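**November, notebook, party printables bench**

Picked up the pirate invitation again after lunch. The Hastetti order wants it as a folded card with a matching place name, editable by the customer, and printable on whatever tired inkjet lives in the spare room. I have had the sea chart background at 200 dpi since the summer and it looked fine until I folded one. The crease runs straight through the word "Ahoy". Moved the text box down 17 mm and it now clears, though the parrot has lost his feet.

Fonts next. The customer types a child's name over the sample, and our sample is "Max", which fits anything. Tried "Bartholomew" and the box shrank the lettering to something you'd need a spyglass for. Set the field to wrap at a fixed size instead. Long names now break over two lines, which I can live with. Hyphenated ones break at the hyphen, which I am claiming as a feature.

Test prints, all from the same file:

- plain copier paper: colours fine, card flops over like a wet sock
- Gatti matt card: best of the lot, feeds every time if loaded one sheet at once
- Zarkard parchment effect: lovely in the hand, jams at the fold score, two sheets lost 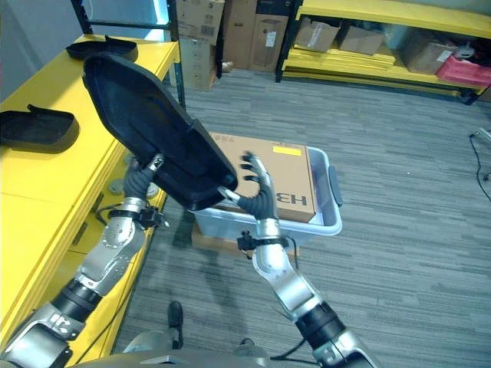
The parchment still bothers me. I'd like to recommend it on the download page because it makes the chart look properly old, and people do ask. Tried it again without the score line and it went through clean, so the answer may be to print flat and let people fold along a ruler. Need to reword the instructions. At present step four says "fold as shown" and nothing is shown.

File size: 3000 KB for the full set, got it down to 1000 by flattening the waves. The waves look the same to me. The Plutirthorpe shop will tell us if they don't, at length.

Unsolved: the date field. Typed in the browser viewer, it prints in the pirate font. Typed on my phone, it prints in something resembling a parking fine. I have embedded the font twice now. Next try is to drop the fancy lettering for date and time altogether and use the plain one, as parents do need to be able to read when to collect.

To do:

- [ ] redo place names eight to a sheet, with proper cut marks
- [ ] feet for parrot
- [ ] write step four
- [ ] ask Hastetti whether "RSVP or walk the plank" is staying – I've set it both ways
- [ ] more Gatti card, we're down to the bent ones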